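Descaling a Small Humidifier With Citric Acid

Mineral scale builds up on the heating plate or ultrasonic disc of any humidifier that runs on tap water. Output drops first, then the unit starts to run warm and may shut off early. The procedure below was written for the Furex tabletop model but applies to most units with a removable tank.

Before you start

Unplug the unit and let it stand for 2 hours. Lift off the tank and empty both the tank and the base. Remove the filter if one is fitted. Citric acid breaks down the bonding resin in paper wicks, so filters are never soaked.

You will need food-grade citric acid powder, a kitchen scale, a soft brush, and a plastic tub large enough to hold the loose parts. Do not use an aluminum pan.

Mixing the solution

Weigh out 4 teaspoons' worth of powder once and note the result in grams, so that later batches can be made by weight. Add it to 1,000 ml of warm water and stir until clear. Hot water gives no benefit and can warp thin parts.

Cleaning the base

Pour 300 ml into the base, enough to cover the disc. Keep liquid away from the air outlet – on most models it leads straight to the fan. Leave for half an hour, then brush the disc with light strokes. Metal tools will scratch the coating and shorten its life.

Cleaning the loose parts

Place the cap, float and mist nozzle in the tub and cover them with the remaining solution. Heavy scale may need a second soak with a fresh batch. Check the float for trapped grit, a common cause of false low-water warnings.

Rinsing

Rinse every part twice under the tap. Wipe the base with a damp cloth and tip it away from the air outlet to drain. 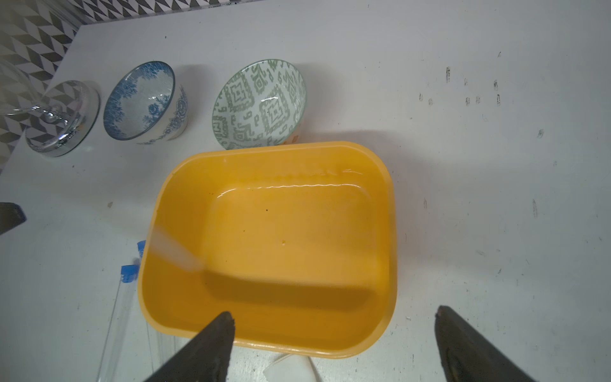

Let all parts air dry before reassembly. Fill the tank with plain water and run the unit near an open window for ten minutes. If a sour smell remains, rinse again. In hard water areas, repeat every two weeks – monthly is enough with distilled water.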